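The Merkenside build, a pair of hand-held grippers for recording household tasks, began on a shared bench and moved to Venla Karppinen's spare bedroom in September. Printed parts account for most of the work. The yellow finger mounts went through 4 revisions before the oval cut-out stopped cracking at the corners.
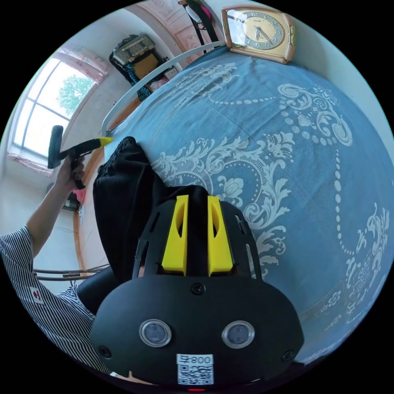
Cloth is the hard case. A dark garment on a patterned bedspread gives the tracking software plenty of background and very little edge to follow, so Karppinen logs each fold by hand — 56 so far. Behrouz Mahmoudi, who wrote the calibration routine, wants 200 before he changes the colour thresholds again. The next housing will have wider side slots.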